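Freezing herbs before they go slimy. Posted December 14, 2018, mostly so I stop typing the same thing out for people at the Andelgate market.

# Herb cubes, the fast way

You buy a bunch of parsley, use a pinch, the rest turns to soup in the bottom drawer. Five minutes with an ice tray fixes it. I did 42 cubes back in August when the basil went nuts and I'm only now near the end of them.

**You need**

- herbs, whatever's left
- olive oil, or water, or melted butter
- ice cube tray (small holes better than big)
- freezer bag + marker
- a bit of clear counter

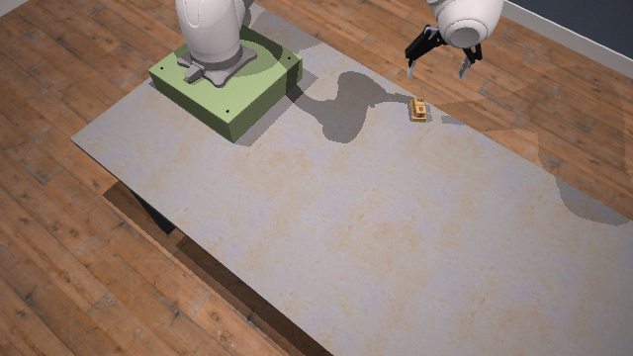
*Pale mottled tabletop, green block toward one end.*

## Step 1: Sort

Pull out anything black or slimy. Limp is fine. Yellow is ok if it's just a leaf or two. Thick stems off the parsley and cilantro, but keep the thin ones, plenty of flavor in there. Rosemary and thyme, strip the leaves, toss the sticks. Or save the sticks for stock.

## Step 2: Wash and dry

Cold water, big bowl, swish. Lift the herbs out, don't pour, or the grit goes right back on top. Then dry them. Really dry them. Towel, roll it up, squeeze gently, leave it 20 minutes. Wet leaves in oil make icy cubes that spit like crazy in a hot pan.

## Step 3: Chop

Rough chop. Not dust. Basil bruises if you look at it wrong so use a sharp knife and get it into the oil quick. Do one kind of herb at a time unless you're sure about the mix. My mixes so far:

- parsley + chives, for eggs and potatos
- rosemary + thyme, roasts
- cilantro + lime zest, beans, rice, soup

Mint on its own, always. In water.

## Step 4: Fill

Pack each hole two-thirds full of herb. Press down with a spoon. Pour over oil till it's just covered. A full tray takes me 260 ml, but mine is a cheap one from the Rarkwood hardware place and the holes are shallow, so pour slow and see. Anything poking out of the oil goes brown.

Oil for stuff you'll fry. Water for soups and drinks. Butter for fish, corn, mashed anything.

Straight into the freezer once it's filled. Don't leave herbs sitting in oil on the counter while you go do something else, it's a food safety thing, and don't keep them in the fridge for weeks either.

## Step 5: Label
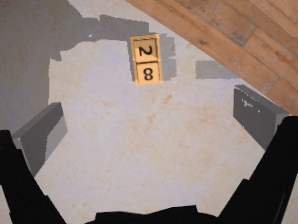
Labels matter more than you think, every green cube looks like every other green cube after a month. I skipped it the first year and put mint in a chili. Numbers work if you hate writing, one per batch, big and black like the 2 and the 8 on those orange blocks, with a list taped to the freezer door saying what's what. Just put it on the bag before the bag gets cold, marker won't take on a frosty bag. Date too. Month is enough.

## Step 6: Freeze and bag

Overnight is best. Oil cubes stay a little softer than water ones, so work fast when you pop them out. Twist the tray, tip them straight in the bag, push the air out, seal, back in the freezer. If they stick, run the bottom of the tray under the cold tap for a second. Not hot, they'll slump.

Lay the bag flat the first day so they don't clump into one giant lump.

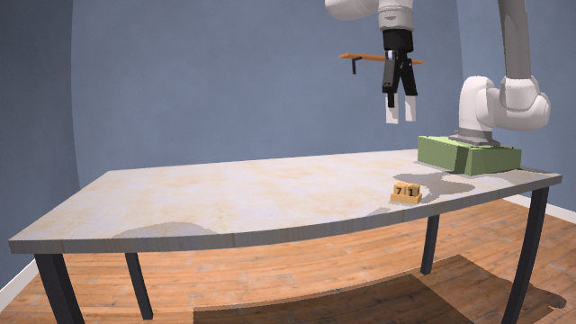

Good for six months or so, flavor drops off after that but they're still ok in a stew. My rosemary ones seem to outlast everything. Basil goes first.

## Using them

No thawing. One cube in the pan, low heat, let it melt, then onions or whatever. Two cubes for a pot of soup, right at the end. For salad dressing let a cube soften in the jar in the fridge and shake it up with vinegar, and use it the same day.

For roast potatoes, 29 minutes in, drop two rosemary cubes on the tray and toss. Weird number, I know, it's when my timer goes for the chicken.

## Quick fixes

**Cubes turned brown:** not enough oil on top, or the leaves sat out too long after choping. Still fine to cook with.

**Tray smells of garlic forever:** baking soda and warm water, soak overnight. Or just keep one tray for herbs. Mine has a C scratched on it for cooking.

**No ice tray:** muffin tin, thin layer. Or freeze it flat in a bag and snap pieces off.

**Chang chives** (the flat garlicky ones they sell at the Ploltthorpe co-op): cut them small and use water, they go stringy in oil for me.

Leek tops and carrot greens next, got a bag of both to use up by Sunday.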